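Tuesday, February

Carried on with the Jilavero table today. Dalva Lacerda was in before me and had already moved the offcuts to the back shelf, so I could start straight away. Top only for now, legs stay as they are until the Rivera order is out of the way.

Went over the finish with 328 grit by hand, long strokes with the grain, then wiped down twice. The old wax by the far corner is stubborn and still drags on the cloth. Left it alone after the second try. Second coat of Prurner oil went on at 10, thinner than the first. The stain reads redder than the test strip, which I don't mind, but Dalva thinks the customer will. Need to call them before the next coat.

Small parts stayed out on the top for the rest of the morning.

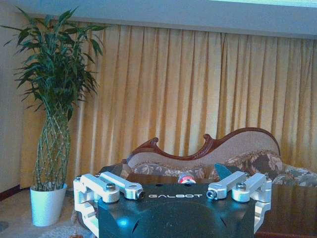

Jilavero table, reddish-brown top with the gloss showing. Small red-and-white piece, and the dark blue-gray fin-shaped one to the right of it.

Checked the top from the door side with the lamp low. The shine is even enough for me, a bit much for a dining table maybe. If they want it duller I can take it back with a gray pad, half an hour of work. Wrote that on the job card.

Plivow delivery came at 11, one carton short again. The felt pads are in it, the brass screws are not. Used the last of our own screws on the drawer runners, so the drawer front is held with clamps until more turn up. Card number for that job is 26 in case anyone goes looking.

To do: call about the color, chase Plivow, buy rags. Dalva wants the long bench on Thursday morning, so the table needs to be off it by then.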